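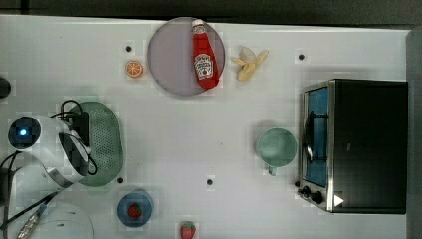 The Jirarby Play Kitchen Program completed its second reporting period in June, and the funds provided under the Nisbet grant have been spent in accordance with the approved budget. Purchases were limited to tableware, pretend food and a small number of kitchen items suited to sorting and table-setting activities for children in early learning programs. The green colander, the round plate and the peeled toy banana belong to the core set, which is now in use at 16 centres. Each set is supplied with a printed activity guide, revised following comments from staff.

Demand for cooking-themed play exceeded expectations. The second activity in the guide, "Getting Lunch Ready", places a toaster oven beside a plate, fruit and a bottle of ketchup, and asks children to decide what should be put away before the meal is served. More than 200 children have taken part to date. Five centres have asked for additional pieces, and their requests have been forwarded to Plinamis for pricing.

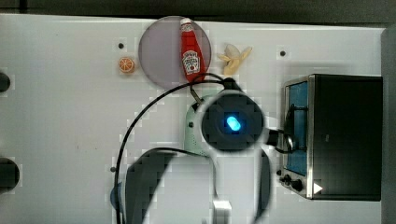 Hamish Niven wrote that the younger groups favour the fruit and would benefit from a wider range of it, and that the guide should allow 35 minutes for each session. Both points will be addressed in the next edition. Approval is sought to carry the unspent freight allowance forward for this purpose.

Shares: 5 | Comments: 0

This site uses cookies. By continuing to browse, you agree to their use.

Related items
Jirarby: First Period Report
Arnix Toy Library Renewal
Nisbet Grants: Reporting Guidelines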